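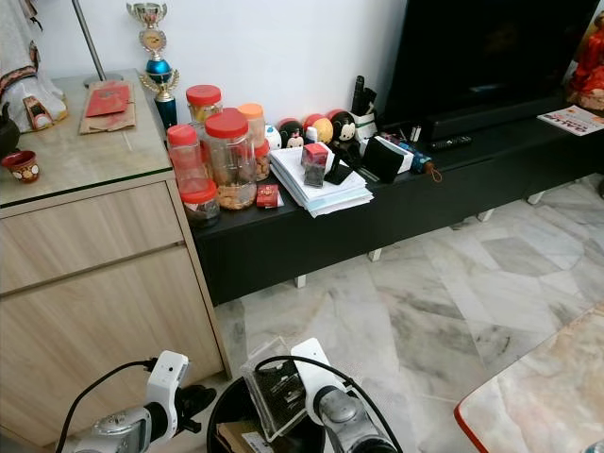

The TV console and the cabinet next to it, which is where the tidying gets done.

Basach Home Arms, reviewed after 4 months
By Hicham Shawky

I have wanted a machine to do my tidying since I was a boy, so when Brandine put the Basach on sale in February I read every word I could find and then dithered for weeks before ordering (my sister will tell you it was months). It cost me $3,786 with the two arms and the standard grippers, and delivery was free. You can buy it with the Pusovari soft fingers as well, but I thought I'd see how the plain ones did first.

Now, a living room is a much harder place than the kitchen counters in the sales material, and I think anybody shopping for one of these ought to look at their own furniture before they look at the brochure. Ours has snack jars with red lids, a row of little round character figures, a stack of papers and envelopes with a small box sitting on top, a folded umbrella, a trophy, two remotes. All of it stays out because we use it or we love it, and all of it has to be picked up a different way!

Let me start with the good part, and there is plenty of it. The Basach is lovely with anything boxy. Small cartons, the remotes, a phone stand: it takes hold, lifts, and sets down gently enough that I stopped hovering after the first week. The short jars are fine too. Tall ones it manages if they have some space around them, and I've learned to leave a gap.

Paper is where my patience ran out. Ask it to square up the mail and it will lift the top envelope, think about it, and put it back crooked. A full tidy of the console took 63 minutes the last time I let it go start to finish, and I could have done the job during a commercial break. The umbrella it treats as a puzzle. Glass cabinet tops I'd keep it away from until you trust it, especially with a teapot and cup up there, and dusting under things is beyond it so far.

The drawers surprised me, because ours have only a thin recessed pull and I expected nothing. It opens them maybe every other try, and closes them every time.

Brandine's phone support has been kind and quick. The older Brennan single arm, which I had on loan last year, was cheaper and quieter but couldn't hold a jar steady, so I do feel we're getting somewhere.

I'd give it 3 stars out of five. If your clutter is mostly boxes and jars, go ahead and enjoy it. If it's mostly mail, I would wait for the next one.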